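Jolus Hand Covers and Washroom Practice Guide
For multi-finger robot hands used around sinks, counters and hard floors

Product code: JHC-111
Supplied by Zamcombe

If you have ever tried to write house rules for a robot that works around a sink, you will know how quickly a short list becomes a long one. We started with a single page taped inside a cupboard door, and it grew and grew until our own Brândușa Neagu sat down and turned it into a proper booklet (with tabs, bless her!). That booklet now comes in the box with every Jolus cover, and plenty of customers tell us they reach for it more often than they expected to.

The cover itself is a black sleeve that goes over the hand and leaves the fingers free. It comes in 3 sizes, and the sizing card is printed on the back page of the booklet, so please measure before you order. We are always happy to swap an unworn one, but it does slow things down for you.

What the booklet asks of your team

Agree on a work area before the arm is powered, and walk it together. Mark where people may stand and where they may not, and include the person holding the stop button in that plan.

Keep cables off the counter and out of the walking path wherever you can. Where a cable has to cross the floor, route it along the wall side and check it again after lunch, when things have a way of wandering.

Set the grip limit for the softest container you plan to handle. A hand that is perfectly gentle with a full bottle can squash the same bottle once it is empty, so test with both.

Look over the fingertip pads before every session and write the result in the log. We suggest replacing pads at 300 hours of handling work, or sooner if you see a nick. 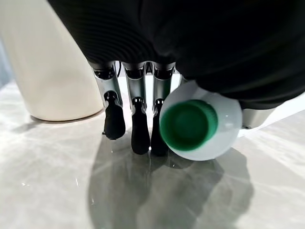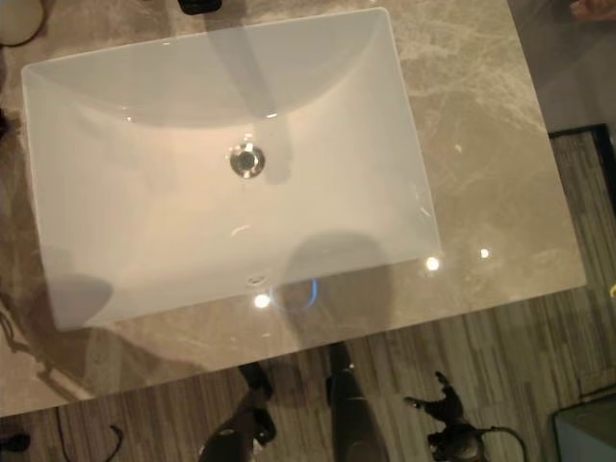
Top: fingers and a green-capped bottle, close to the floor. Bottom: the sink and counter from overhead.

Polished stone deserves a word of its own. Glossy surfaces throw back bright spots from ceiling lights, and the hand lays its own shadow over whatever it is reaching for, so the booklet has a page on checking camera exposure at the counter and again down at floor level. Please do both. We skipped the second one for most of August and were sorry.

Care and cleaning

Wipe the cover with a damp cloth and mild soap, then let it dry on the stand. Please don't put it in a dryer. Spare covers, Tudose pad kits and the Wovwood drying stand are all listed under Accessories.

The booklet was last revised 29 June 2023. Extra copies are free with any order, just add a note at checkout.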